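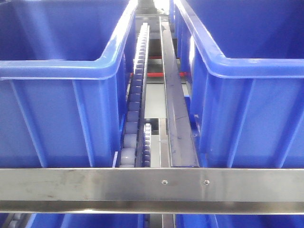
Blue bins, left and right of the center lane. Item 4 covers rims and walls.

Batano Packing Shed – Opening Walkthrough, September
Filled in by the early crew lead, 5:40 a.m.

1. Floor drains clear – OK
All of them ran freely. The one by the wash sink had a handful of onion skins in the grate, so please do give it a quick look before you go home. It only takes a second and the morning people will love you for it.

2. Handwashing station – OK, see comment
Soap full, paper towels full. Hot water took a good while to come through again, and I have put in a second request for that with Widard.

3. Cooler temperature – NEEDS ATTENTION
Cooler 2 read 4 degrees on the wall dial and a little higher on the handheld. I trust the handheld more, to be frank, so I moved the cut greens over to Cooler 1 and left a note on the door. Please leave them there until the dial has been checked.

4. Bins and totes – OK
Run your palm along the rims and down the ribs on the outside – cracks like to start at the bottom of a rib and they will catch a glove. Anything split goes to the red rack with a tag, even if it still holds water.

5. Scales – OK
Tested with the check weight. The Morgan scale needed a re-zero, then behaved itself nicely.

6. Fire extinguishers – NEEDS ATTENTION
We have 11 on the sheet and every one is hanging where it should be, but the one beside the loading door has a pallet parked in front of it. I moved the pallet. It will be back by lunch unless we all keep an eye out!
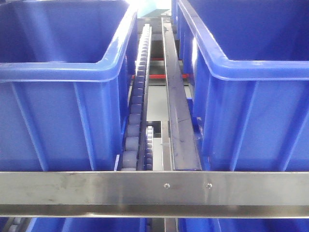

Do I need to redo the whole list if we start a second product in the afternoon?
Only items 2, 4 and 5, and then initial the back of the sheet with the time.

7. Sanitizer strength – OK
Strip read 300, right where the Paruma label wants it. We are down to 14 strips in the tube, so a new pack is on the order list.

8. First aid box – OK
Topped up the blue bandages. Burn gel is good through next spring.

Thank you all for a tidy close last night – it made this a very pleasant walk. Sheet goes in the green folder by the time clock.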